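Sim-only demos for household tasks: is anyone getting anything out of them?
4 min read

midtbo_j
We bought into generating examples in simulation back in June. The pitch from Drira was 4,000 episodes in the time it takes to teleoperate 75 on the real arms. Fine. After their filter we kept 3,517, and I spent an evening scrubbing through the wrist view. A lot of it is like this: 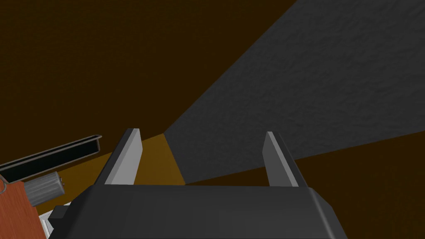 My worry is that the success flag only checks the final state. An episode can spend half its length poking at nothing and still go in the training set as a good one. Has anyone trained on this stuff and seen it help on hardware?

K. Panyasiri
Yes, it helped us. Fingers open and nothing in them is a normal part of any reach. You want those steps. If you only keep the contact moments the policy has no idea how to get there.

midtbo_j
I know what a reach is. I'm asking how many of those steps are a reach and how many are the planner being lost. The flag can't tell me and neither can Drira.

strebel_b
Same complaint about the driving segments. The hallway ones are flat color, even light, hardly any clutter. My apartment has shoes.

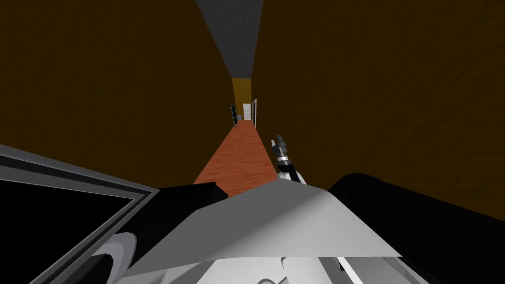 We trained on 206 of the long navigation episodes and the base learned to go straight. Great. Then it met a rug at the Climholm test flat and stopped dead.

K. Panyasiri
So randomize the textures and drop junk on the floor. Takes an afternoon.

strebel_b
Did that. It now slows down for rugs that aren't there.

thitima_o
Kamol, what did "helped" mean in your case? Success rate on the real robot, or validation loss?

K. Panyasiri
Real robot, drawer opening, with 75 real demos mixed in.

thitima_o
And the 75 alone?

K. Panyasiri
Didn't run that one.

midtbo_j
Well, there you go.

sakda_w
I'd still take sim for pretraining. But watch the episodes before you count them. We threw out most of the Cantero batch by hand and I don't miss it.

Last updated: June

Related threads
Nedska arm drifts after homing
Relabeling failed grasps, worth it?
Wrist camera or head camera for drawers
Climholm test flat booking rules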